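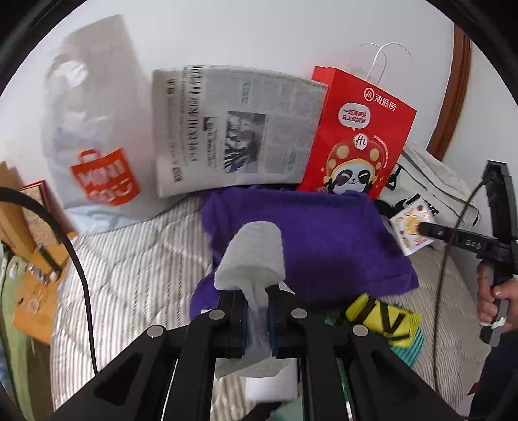 Ristetbridge Settlement Service opens Friday clinic for people waiting on a visa decision

RISTETBRIDGE, April – The Ristetbridge Settlement Service will open a free legal clinic for residents who are waiting for a decision on their visa or their permanent residency. The clinic starts this month at the Horcombe neighbourhood centre and it will be held every Friday from 2 p.m.

Last year the service received 569 requests for help with migration papers. In 138 of these cases the person had already missed a date for reply, and for many of them the possibility of review was closed.

"People come to us with a letter which they kept in a drawer for weeks, as they were afraid to open it," said Kyriaki Katsaros, director of the service. "We would like to meet them earlier, while there are still some choices to discuss."

Each appointment lasts 90 minutes and is given with a registered migration lawyer. Interpreters can be booked at no cost when the appointment is made. Clients are asked to bring their passport, all letters received from the immigration authorities and, if they have one, the receipt of their application. The clinic does not represent clients in court, but it will refer them to a lawyer who can do so.

Nerys Gwynne, the senior lawyer of the clinic, said that questions about family sponsorship and work permits are the most frequent. "The forms have changed again and the instructions are not easy, also for persons who speak English from birth," she said. "A small mistake in a date can delay a family for one year."

Information given at the clinic is confidential. It is not shared with the police, with employers or with any government office without the written agreement of the client.

The clinic is funded for two years by the Jillivby Foundation. Rhun Prosser, who manages grants at the foundation, said that a second location will be considered after the first year – most probably on the east side of Ristetbridge.

Appointments can be made at the front desk of the Horcombe centre or by telephone during office hours.

Media contact: Siwan Edwards, communications officer, Ristetbridge Settlement Service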